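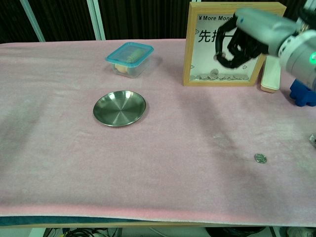

## Do those see-through savings boxes work, or is it just clutter?

**plindon_attic**
Thinking of getting one of those wooden frame money boxes with the clear front, the sort with a "more money" card behind the panel. My sister swears by hers. I'm not convinced. Seems to me you pay for a picture frame and then put your own coins in it. Anyone kept one going past September?

**jiltum**
No. Had one two years. Looked great for a month and then everything went on cards and I had no coins left to feed it.

**Pikinine50**
Disagree. I've got 1843 coins through mine, emptied twice. Seeing the level creep up is the whole point. A tin in a cupboard gets forgotten.

> Seeing the level creep up is the whole point

**jiltum**
Creep is the word. A shallow row along the bottom looks like nothing at all. Put me right off.

**plindon_attic**
That's my worry. And what does the writing on the card do for you? I don't need a slogan to tell me I'd like more money.

**Pikinine50**
Turn the card round then. Mine's got the kids' drawing on the back.

**agyeman_lane**
Check how it opens before you buy. The first one I had was glued shut at the back and I had to lever the panel off with a butter knife. Scratched it badly. Also the listing said it holds "up to 600 coins", which I don't believe for a minute. Depends what coins, for a start.

**plindon_attic**
Glued shut is a no from me. Did the wood survive?

**agyeman_lane**
One corner split. It's now got a postcard in it.

**Pikinine50**
Mine has a slide-out back, never had a problem. And stand it on something soft if you've got a decent table, a folded blanket will do. They're heavy once they fill up.

**jiltum**
If they fill up.

**old_kettle_3596**
I use a plastic food tub with a clip lid. Free, see-through, and you can get the money out again. Can't see what a frame adds apart from the price.

**Pikinine50**
It adds not having a sandwich tub on the bookcase.

**plindon_attic**
Leaning towards the tub, to be fair. I'll give it until September and if there's anything in it worth counting I might look at a frame with a proper back.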